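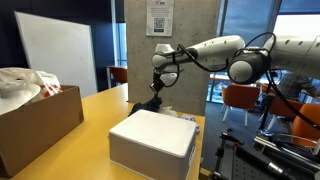
Automation and Work, handout 7
Course leader: Raghda Hourani

Today we look at a simple job: garments must be taken from a table and sorted into boxes. For a person it is dull work. For a robot arm it is difficult, as cloth has no fixed shape and every heap is different.

Please read the Plekstead case before the seminar. The returns department there had 53 employees when the first arms came. The handling of clothes was divided in two: the arm lifts, the person checks and decides. Many workers said that their backs hurt less, but that they talked less with each other. 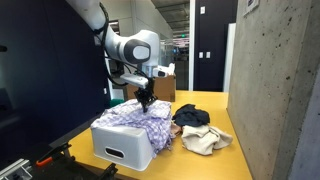
A second change is the pace. In the old system a worker could slow down after lunch. Now the arm gives the rhythm, and the person waits for it or hurries after it — both are tiring.

Questions for discussion:
1. Who should be allowed to stop the arm?
2. Is checking a skilled job? Should it be paid as one?
3. Compare Plekstead with Erkgate, where the staff chose the tasks to automate.

Bring one page of notes.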